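What the second arm is going to cost

I put off writing a budget for this bench for most of a year. The first arm came out of pocket in small purchases, and by July I could not say what I had spent without opening four different order histories. The second arm gets a plan first.

The task is still sorting. One arm, two open boxes, red cube in one and blue cube in the other. I keep it that simple on purpose, as every part of the setup can be swapped and tested against the same job. If a new gripper or a new controller makes the sorting worse, I know within an evening.

Where the money goes

I split the list into parts that move, parts that hold still, and parts that get used up. People tend to budget for the first group only. On my first build the second and third groups came to more than a third of the total, mostly through things bought one at a time at full shipping.

The servos are the largest line. Osamu Shimada, who ran a small automation shop before he retired, told me to price a full set plus one spare of each size and to treat the spares as part of the arm. I ignored this the first time. A stripped output gear then cost me two weeks of waiting for a part that would have fit in a coat pocket.

Printed parts look cheap because the filament is cheap. I now charge myself for failed prints too. White and orange are what I already have on the shelf, so the second arm will be in the same colors as the first, and brackets can move from one to the other.

For the power supply and controller I have two quotes. Drullmont wants more up front but includes the supply, the cable set and an enclosure. Zanport sells the board alone, and by the time I add the rest the gap is 172 dollars. I am leaning toward Drullmont. The connectors are keyed, and I have reversed one too many.

Bench space

The mat stays. It is dark gray fabric, it does not slide, and cubes that are dropped on it do not bounce far. I looked at a machined base plate from Tsuchiya with a grid of threaded holes, and it is a good product, but I would be paying for accuracy the arm cannot use. A plate makes sense once the arm repeats its position better than my hand can place a box.

The boxes are white cardboard and say ROBOTIS on the front. They hold one cube each with little room to spare, so a bad release angle shows up at once as a cube sitting crooked. I considered buying proper plastic bins. Bins are wider, and a wider target would hide the errors I am trying to measure.

Lighting is going in the budget this time. The arm throws a heavy shadow onto the mat in front of it, and the shadow moves with the arm. Anything that picks cubes by color has to cope with that. Two diffuse panels, one on each side, are cheaper than the evenings I have spent adjusting thresholds.

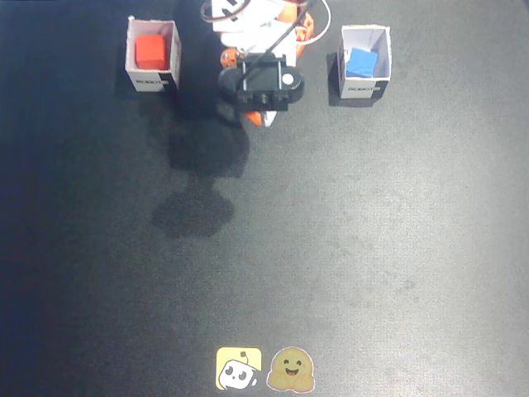 The number

My ceiling was 2,000 dollars. The full list, with spares, lights, shipping and tax, comes to 2,095. I went through it again looking for 95 dollars and found three options:

Drop the enclosure. Saves the most in one step, but the board then sits open next to a metal ruler and a box of screws.

Buy one light panel now and one later. Easy to do, and it leaves the shadow on one side.

Order the servos through Allville with Yevhen Vakulenko, who is building a similar arm and needs nearly the same set. The combined order reaches their quantity price, and shipping is split.

The third one gets me under the ceiling by a few dollars, provided Yevhen does not change his mind about the wrist. He has changed it once already. I have asked him to freeze his list before either of us pays for anything.

Things I left out

No second camera. No force sensing in the gripper — I would like it, but the cubes do not need it, and I would rather buy it when a task does. No conveyor, although two people have suggested one. Wire and cable ties are in the list at a flat amount, and so is a box of assorted M2 and M3 screws.

I have also left my own hours out. If I priced those, the cheapest option would be to sort the cubes by hand. The order goes in when Yevhen sends his list, and I will post the final invoice next to the estimate line by line, including whatever I forgot.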